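Washing Dark Cotton Without Fading

Turn the garment inside out and close any zippers. Wash dark items together in cold water on the gentle cycle, with liquid detergent measured for the load size. Do not fill the drum past two thirds.
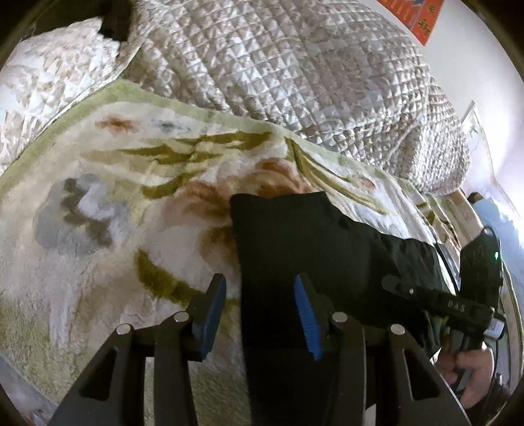 How much vinegar goes in the rinse? Use 200 ml of plain white vinegar, poured into the softener slot before the cycle starts.

Skip the dryer if possible — heat dulls black dye quickly. Hang the item in the shade and fold it once fully dry.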